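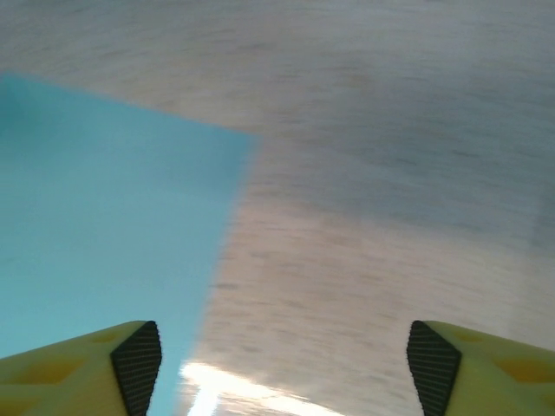

Light blue on beige, speckled top, Clirkville.

Kitchen page, finally. Been meaning to put this up since January and kept not doing it. Four pictures, bits of text in between, read it or scroll past.

Short version for anyone new: small kitchen, one good stretch of counter, speckled. We wanted speckled. Plain white shows every crumb and plain black shows every crumb plus your fingerprints. The other place we looked at had black all the way round and I could not do that again.

The top came from Skollness, end of a run, 3 pieces left in the yard and we took the biggest. Nine weeks from paying for it to having it in. They said three. Anyway it's in. Still like it. Some days it goes pinkish, some days more gray, depends if the blind is up. Took us a while to pick a wall color becuase of that and the wall color is still wrong.

The blue is the only color I let in on purpose. Everything else is left over from the old place. Blue dish towels, blue bowl, blue tin for the tea. Yellow sneaks in with the sponges, can't be helped.

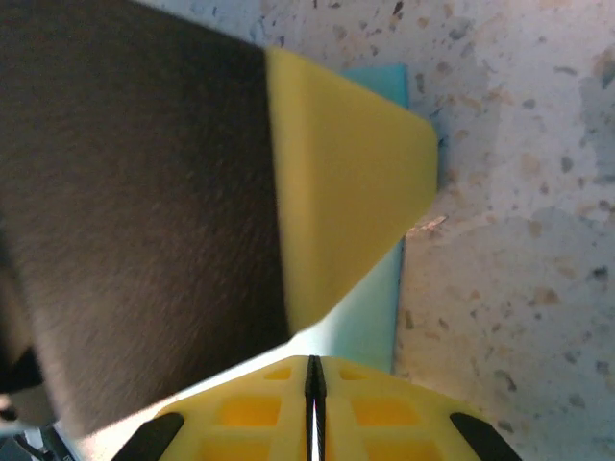

Sponge up close. Dark scouring side, yellow foam, some teal behind it, and the specks in the counter.

Sponges then. People asked last time, so. Two-layer kind, from Prokopenko on the corner, packs of 14, cheapest they have. Tried the fancy ones. The fancy ones smell just as bad by Friday.

Foam side for the counter, ALWAYS. Rough side is for pans and the sink and nothing else. I did one circle with the rough side on the old counter, in the first month, and looked at that dull patch every morning until we moved. Not doing it again. If you're staying here, same goes for you.

When the foam gets soft at the corners it goes down a grade: counter, then sink, then bin lid, then out. Cut a corner off when it moves down so you can tell. Works ok if everyone knows the system, not everyone knows the system.

Cleaner is Plundent, the unscented. Capful in warm water. Bottle says two capfuls, one is plenty, two leaves it streaky and then you're wiping the wiping. No vinegar. I know everybody loves vinegar. The yard told us no vinegar on this top and I'm not arguing with a thing that took nine weeks.

Stuff that has stained so far: turmeric (came out, took two days), beet juice (came out right away, no idea why), a blue marker (did not come out, lives under the toaster now).

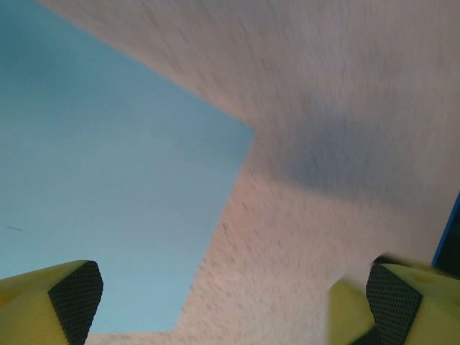 The toaster doesn't move, in other words. Kettle can move. Bread board can move, and should, there's always crumbs under it. I lift everything on the left, do that half, slide it all back, then do the right half. Longer than going round things but going round things is how you get those little rings.

Light matters more than I thought. Overhead on, you see nothing, looks perfect. Overhead off and the window light coming in sideways, every smear you ever made. So I do it before breakfast with the lights off. About the only thing I do before breakfast.

Order, for whoever wants it:
Crumbs first, dry, with your hand or a card.
Then the sponge, foam side, wrung out hard.
Then a cloth, dry, no cleaner.
Then leave it alone.

Most people skip the dry cloth and then say the counter's dull. It's not dull, it's got soap on it. Thin cloths are better than thick, the thick ones just push the water along. Mine are the thin kind you get in a stack. No fabric softener when you wash them or they stop soaking anything up, learned that with a whole stack at once. 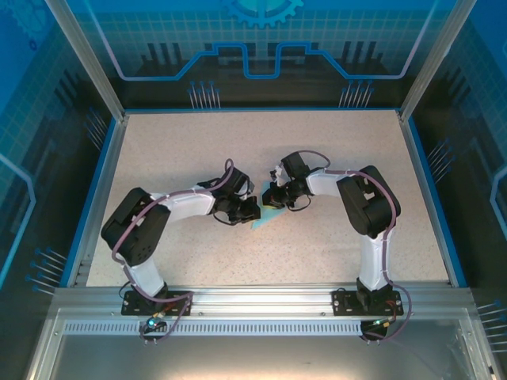 Fold them or don't. I used to do thirds. Now it's in half, in half again, into the drawer, and if a corner sticks out a corner sticks out. The drawer still shuts. Old ones go in the bucket under the sink for floors and shoes and the bike.

Cost, somebody always asks. 4000 for the top, cut and fitted, and that was with the end of run price. Didn't include the sink cutout, wich they mention once on the last page of the quote. Read the last page. Everything else on this page is pocket money, sponges, cloths, one bottle of Plundent that's lasted since we moved in.

Still to do: wall color, the strip behind the stove, a hook for the cloth in use so it quits living over the faucet. Hook is bought. It's in a drawer, not the cloth drawer, one of the others.

More when the wall's painted. Hallway page is next, that one is mostly shoes.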